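Cerkuso hand-held gripper pair, worth the money?
Forum: Hardware and Kits
Started by tbunting

tbunting
Looking at the Cerkuso hand-held pair for teaching pick and handover tasks. The seller (Andov) quotes 2,231 for two grippers, marker cubes, cables and the recording software. Has anyone used them for more than a demo? I need them to last through August with two people on them most of the day.
Terence

jcordeiro
We bought a pair last year. Grip is good on odd shapes. The jaws close evenly and the padding has held up. The software is the weak part. It drops a session if one side loses the marker for too long, and you have to start the take over.

s_samir
Mine doesn't do that. Are you on the old release? After the update it marks the gap and keeps recording. You trim it later.

jcordeiro
I'm on the new one. It marks the gap if the loss is short. Past 9 seconds it still stops for me. Andov support said to change the timeout in the settings file, and the change didn't stick after a restart.

tirta_p
The file has to be saved with the app closed. It writes its own copy over yours when it quits. Took me a whole Tuesday to find that.

jcordeiro
OK, will try that. It should be in the manual.

tbunting
What about the cables? In the sales photos they hang straight down next to the forearm.

kragab
They do hang down there and they get in the way. I run mine up the sleeve with a strap. Weight is fine for the first hour, then your wrist knows about it. I would not plan on full days with one operator.

s_samir
Disagree on the weight. We do 50 takes in a morning at Polville and people don't complain. Swap hands on the heavy side and take breaks.

kragab
Fifty short takes or fifty long ones? Ours are folding tasks. Not the same load on the arm.

s_samir
Short ones, fair enough.

tirta_p
Terence, ask El Ouafi for a quote too. They rent the same pair by the month and you get a spare cable set. I'd rent first. Andov charges 19 for each replacement cable and you will need some.

tbunting
Didn't know they rented. Will ask. Does anyone have a view from the operator's side with something in the jaws? I want to see how far the cube sticks up.

kragab
From the left gripper, looking across at the other one holding a yellow piece. The white cube sits right on top.
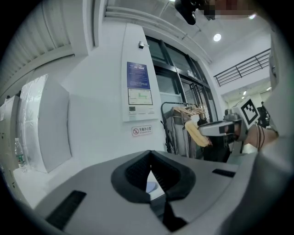 Similar threads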